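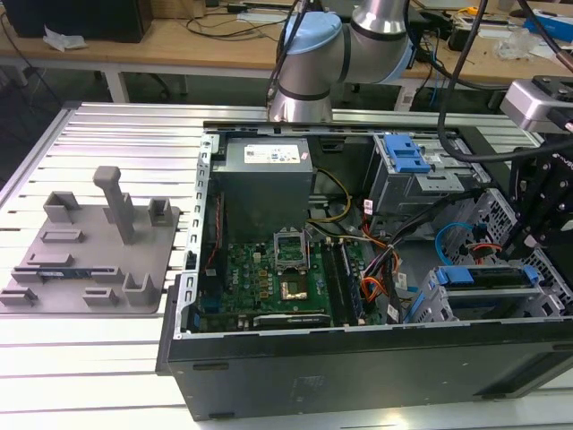
Zuleo approves equipment budget for second robotic work cell

Bodby, 4 June 2018

Zuleo has approved the purchase of a second robotic work cell for its computer dismantling and repair workshop in Bodby. The decision follows a review of the first cell, which handles desktop towers alongside the workshop's bench staff. Orders for the main items will be placed this month and the new cell is due to enter service in September.

The review considered whether the workshop should extend its manual benches, lease a cell on a short contract or buy outright. Leasing was found to be the cheapest choice in the first year, but the terms offered did not allow changes to the table or the tooling. The workshop expects to make such changes often, as the towers it receives differ widely in layout, and outright purchase was therefore recommended.

Last year the workshop received 1,479 desktop computers, most of them from offices and colleges replacing their equipment. Of the models recorded, 121 were different enough in their internal arrangement to need separate working instructions. Drive cages, release catches and cable routes were the points on which they varied most.

What the budget covers

The approved sum covers one arm, one gripper, a slatted aluminium table, cameras and the electrical work needed to bring a further supply to the workshop floor. It also includes a separate allowance for fixtures. In the first cell, holders for small parts are 3D-printed and mounted on a plate beside the computer, and the same method will be used in the second. Zuleo has asked that plates be made to one pattern so that they may be exchanged between the two tables.

Cabling is treated as a matter of its own in the review. Power and data leads commonly cross the drive bays inside a tower, and a gripper of the present size has limited room to pass between them. The specification for the new cell accordingly asks suppliers to state the full width of the gripper with its bracket plates and screws fitted, and to give the clearance required on each side.

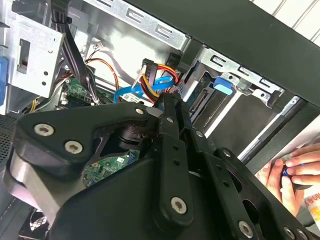
The gripper reaching into an open desktop tower at the Bodby workshop, with a pair of hands at the right.

Staffing and training

No posts will be lost as a result of the purchase. The budget provides for 60 hours of training for each member of the bench team, to be completed before the cell enters service. Training will cover safe working near the arm, the changing of fixture plates and the handling of processors and memory modules once a case has been opened.

A reserve has been set aside for spare parts, including gripper screws, joint covers and replacement cables. Spending on these items was underestimated when the first cell was planned, and the reserve will be reviewed every three months during the first year.

Suppliers

Four suppliers were invited to quote. Shin has been selected to provide the arm and gripper, and Clellmont will supply the table and carry out the installation. Contracts with both firms include a period of acceptance testing on towers chosen by the workshop, and final payment will be made when that testing has been completed.

The Bodby workshop will remain open during the installation. Organisations intending to send large consignments in September are asked to give at least 4 weeks' notice so that storage can be arranged.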